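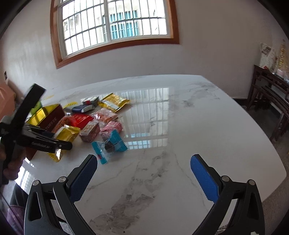

Candle and Wax Melt Safety Check with Comments

Use this list before the first burn of a new candle, and again at the start of each month if you keep several going. It was put together for the Jerby shop page and covers jar candles, pillars and plug-in wax warmers. Mark each line OK, FIX or N/A.

BEFORE LIGHTING

1. Jar has no chips or cracks. Run a fingertip around the rim and look at the base.
OK
Comment: One of the Chevalier jars had a hairline crack near the bottom. Thrown out, wax and all. Don't save the wax from a cracked jar, there may be glass in it.

2. Wick trimmed to a quarter inch.
FIX
Comment: Both Kollotlow pillars came with long wicks. Trimmed and rechecked. Wood wicks go shorter, an eighth of an inch.

3. Wax surface clear of wick trimmings, match ends and dust.
OK

4. Warning label still on the base and readable.
OK
Comment: The label on the Flistutlow 3-wick is printed in pale gray and hard to read in the evening. Copied the burn time onto a sticker for the lid.

PLACEMENT

5. Surface is level and can take heat.
OK

6. Nothing that can burn within 12 inches on any side, and nothing hanging overhead.
FIX
Comment: Bathroom shelf failed. The hand towel sits too close and there is another shelf right above. The small candle goes by the sink from now on.

7. Candles at least 3 inches apart.
OK
Comment: Pillars set closer than this soften each other and lean.

8. Away from vents, fans and open windows.
FIX
Comment: The hall candle was smoking and left soot up one side of the glass. Moved it away from the vent.

9. Out of reach of children and pets.
OK

WHILE BURNING

10. Someone awake and in the room.
OK

11. Put out after 4 hours at most. Let it cool for 2 hours before lighting again.
OK
Comment: A kitchen timer works fine. If the label gives a shorter time, go by the label.

12. Flame is steady and not too tall.
OK
Comment: If it flickers or smokes, put it out, let it cool, trim and try again.

13. Jar is not moved while the wax is liquid.
OK

PUTTING OUT AND STORING

14. Snuffer or lid used. No water.
OK

15. Stopped when half an inch of wax is left in the jar.
FIX
Comment: Two jars in the guest room were past this - retired.

WAX WARMERS

16. Cord and plug not frayed, loose or discolored.
OK

17. Bulb is the wattage printed on the warmer.
N/A
Comment: The Jerby warmer uses a hot plate, no bulb.

18. Warmer switched off at night and when leaving the house.
FIX
Comment: Found on at 10 in the morning with no one home the night before. It now runs off a plug timer.

Next check: February. Look at lines 6 and 8 first.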